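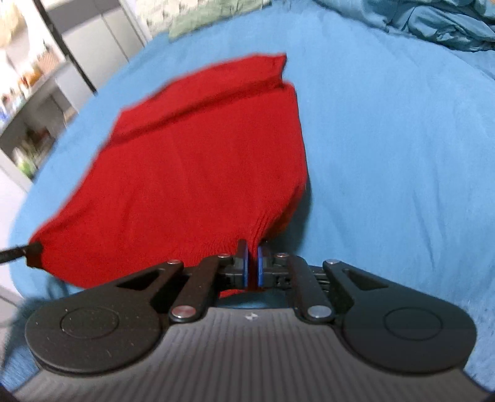

Figure 7.1. Pince principale en prise sur le bord d'un tricot rouge, second préhenseur sur le coin opposé.

Chapitre 7
Mise en état et entretien d'une pince à bras articulés

Le chapitre précédent traitait du choix d'un préhenseur en fonction de la pièce. Celui-ci porte sur un outil déjà choisi, la pince Dridel à deux doigts, et sur les opérations qui la maintiennent en état de saisir des textiles souples. Le linge constitue une charge peu exigeante en effort et très exigeante en géométrie : un pli de maille glisse dès que les deux doigts ne se présentent plus face à face, et le défaut apparaît sur le tissu bien avant d'être décelable à la main sur le mécanisme.

7.1 Organes concernés

Trois ensembles font l'objet d'un contrôle périodique : les garnitures, les articulations et le corps.

Les garnitures sont les bandes bleues qui doublent la face interne des doigts noirs (figure 7.1). Elles assurent seules le contact avec l'étoffe. Une garniture lustrée se remplace, elle ne se ponce pas. Les deux bandes se changent toujours ensemble, même si l'usure n'est visible que d'un côté.

Les articulations relient les doigts au corps par des biellettes intérieures et des bras extérieurs plus larges. Leurs axes à tête métallique ne reçoivent aucun lubrifiant liquide, qui migrerait vers les doigts et tacherait la pièce. On recherche le jeu en immobilisant le corps et en sollicitant chaque doigt latéralement, pince ouverte puis pince fermée.

Le corps gris est rainuré dans le sens de la longueur. Les fibres détachées s'accumulent dans les rainures ; on les retire à la brosse sèche, doigts vers le bas. L'air comprimé est proscrit, car il chasse les peluches vers les axes.

7.2 Contrôle de l'alignement

Le contrôle s'effectue hors énergie, après nettoyage. On ferme la pince à la main sur une bande de papier, puis on tire celle-ci dans l'axe. La résistance doit être égale sur toute la hauteur des garnitures. Si le papier pivote, l'un des doigts est désaxé : on desserre son support, on le replace contre sa butée et on resserre à 2 N·m, en alternant les vis.

L'essai sur textile vient ensuite. À l'atelier de Plendville, il comporte 60 prises consécutives sur maille fine, le bord opposé étant retenu. Les fronces doivent converger vers le point de serrage. Toute prise perdue impose de reprendre le contrôle au papier.

7.3 Périodicité

La brosse se passe à chaque fin de poste, l'alignement se vérifie tous les 14 jours. La fiche d'entretien, établie par Rowena Panganiban pour la cellule Onon, est reproduite à la fin du chapitre. Elle distingue l'usure normale des garnitures du défaut de parallélisme, dont les réglages sont détaillés à la section 7.4.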